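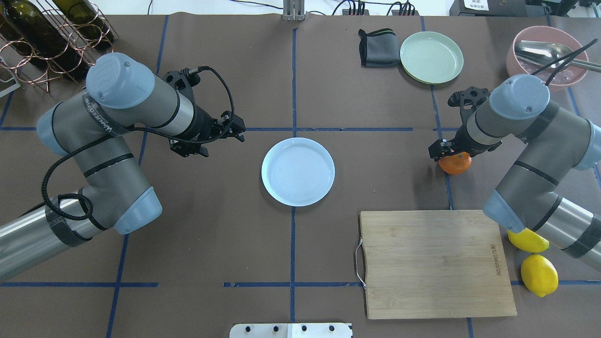 Section 4. Laying Out the Drinks Prep Table

This section covers the covering, marking and stocking of the Cetska prep table before citrus service. Complete Section 3 (Assembling the Table) first.

4.1 Covering and marking

1. Wipe the tabletop and let it dry.
2. Roll out the brown cover sheet. Smooth it from the center toward the edges.
3. Apply the blue tape in straight strips, lengthwise strips first, then the cross strips. Press each crossing flat with a thumb.
4. Trim tape ends level with the edge of the cover.

Note: Tape widths of 23 and 27 mm are both suitable. Do not mix the two on one table – the sections will come out uneven.

CAUTION: Do not cut tape on the cover sheet. A knife will pass through the paper and score the surface below.

4.2 Placing the board and fruit

1. Set the cutting board flat inside the grid.
2. Fold the wire handle down if your board has a hinged one.
3. Place lemons next to the board, outside the cutting area.
4. Keep oranges and mandarins apart from the lemons. They are plated whole.
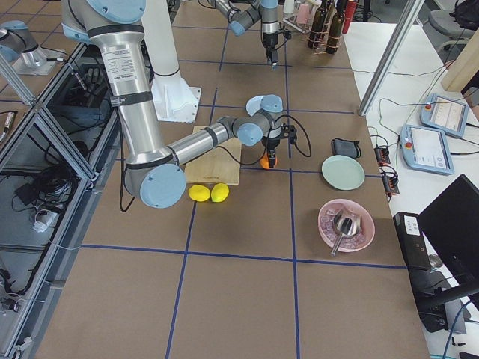 Figure 4-2. Cutting board with two lemons; ice bowl and scoop.

5. Fill the ice bowl last. Leave enough room for the scoop to rest in the bowl without tipping out.

Note: The Grorton scoop has a long handle. Turn the handle away from the cutting side so that sleeves do not catch on it.

CAUTION: Meltwater lifts the tape adhesive. If the bowl sweats, stand it on a folded cloth.

4.3 Setting the plates

1. Place the blue plate near the middle of the table. It receives whole fruit only.
2. Place the green plate at the far side. It is reserved for cut fruit.
3. Check that each plate sits level. A plate resting across a tape line is acceptable if it does not rock.
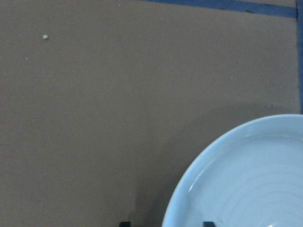 4. Brush crumbs and specks off the cover with a dry brush, working away from the plates. Do not use a damp cloth on the paper. Replace the cover if it is stained or torn.

Note: Cover sheets are supplied on the Cirdale roll, part no. 256. Store the roll on end in a dry cupboard.

4.4 Bottles and linen

1. Lay bottles on their sides in the wire rack, at a corner of the table.
2. Fold the gray cloth with the stripe along the outer edge and place it beside the green plate.
3. Allow 2 spare cloths per service. Keep these off the table.

CAUTION: Load the rack before moving it into its final position. Sliding a loaded rack will drag the cover sheet – lift it instead.

4.5 Common questions

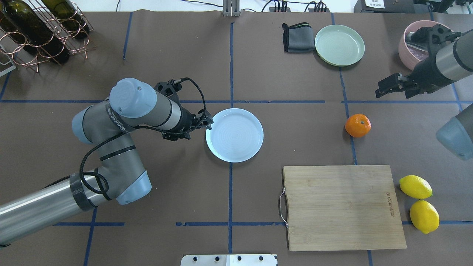
Can the cutting board be left on the table overnight?
Bamboo should be washed by hand, dried and stored upright after each service, as a damp board left flat on paper may warp.

For the Tạ folding table, follow the same order of work, but lock both legs before step 4.1.2.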